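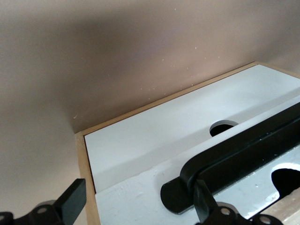
Slide 1: Title

Painting and patching plain wooden boxes. Kasun Fakir, Wednesday evening talk, Koltden hall. Forty minutes if nobody stops me, but please stop me.

Say hello. Say where the restrooms are. Ask who has painted over old paint in the past year and wait for hands.

The box on the title slide has a light wood rim, a white panel at the back with a half-round cutout in it, and a second white surface in front with brush marks and small chips. Tell them to keep those two whites in mind. The back one reads as flat and even. The front one has texture all over it. Most of tonight is how you get from one to the other, in either direction.

Slide 2: What I work on

Small boxes and trays, mostly with a bare wood frame and painted panels set inside. People bring them in from kitchens, hallways and kids' rooms. I do them at the Kanagaratnam workshop and I have kept notes on the last 24.

The wood on these is usually fine. The complaint is nearly always the white parts: chips, gray smudges, ridges you can feel with a thumb.

Slide 3: Looking before touching

Put a lamp low and to one side. Overhead light hides ridges. Side light shows every one.

Check in this order:
Rim and corners for loose joints.
The crease where two panels meet.
The edge of any cutout.
The flat areas last.

Circle chips with a soft pencil. Don't use a pen. Ink comes through white paint and keeps coming through after two coats.

(Pass the sample board around now. It takes a while to get to the back row.)

Slide 4: Cleaning

A gray mark may be dirt on the paint or wear through it, and you can't tell until you wash it. Warm water, a drop of dish soap, a cloth wrung out hard. Keep water away from bare wood. Wipe again with plain water and leave it overnight.

If the mark is still there the next day, it gets sanded.

I have skipped this step and regretted it. Sanding over grease pushes the grease into the scratches and the new paint beads up on top. Tell the story of the Pralow tray here if there is time. Short version: three coats, all of them peeled off in one sheet.

Slide 5: Masking the wood

If the frame is bare or clear-finished, tape all of it, including the thin top edge. That edge is the one people leave out, and a brush always finds it.

Press the tape down with a plastic card. Pull it while the last coat is still a little soft, back over itself, slowly. If it has dried hard, score the line with a knife first.

Slide 6: Filling chips

Fine filler, small flexible knife. Push it in, scrape it level, walk away. A deep chip needs two fills. Trying to do it in one leaves a dip when the filler shrinks.

Do not fill the crease between two panels with hard filler. The panels move with the seasons and it cracks by January. Leave the crease open, or run a very thin line of flexible caulk and wipe off nearly all of it.

Slide 7: Sanding

Work down the brush ridges with a medium paper on a cork block, then go to 300 for the last pass. (Someone will ask whether 320 is all right. Yes.)

Fingers alone will follow the ridges and keep them. Use the block anywhere it fits. For a half-round opening, wrap the paper around a dowel a bit smaller than the curve and use light strokes in one direction.

Vacuum, then wipe. Move the box to a clean spot before you open the paint.

Slide 8: Paint

I use Sturnis satin, water-based, because the shop on my street carries it. Any decent cabinet paint will do.

Two things about white:
Whites differ. A bluish white next to a warm white looks like a mistake even when both are done well. Paint a card and hold it against the panel in daylight before you buy a full can.
Light changes it. A sloped panel will look brighter at one end and grayer at the other with the same paint on it. Check from a second spot before deciding it needs another coat.

Thin coats. Lay it on, smooth it out once, stop. Brush marks come from going back into paint that has started to set.

Slide 9: Drying

Dry to the touch in a couple of hours. Hard enough to use in 14 days. Until then nothing heavy goes in it and nothing gets stacked on it.

Slide 10: Questions

Leave ten minutes. Likely ones: spray or brush, whether primer is needed over old white, what to do about yellowing. Get the sample board back before people go for coats.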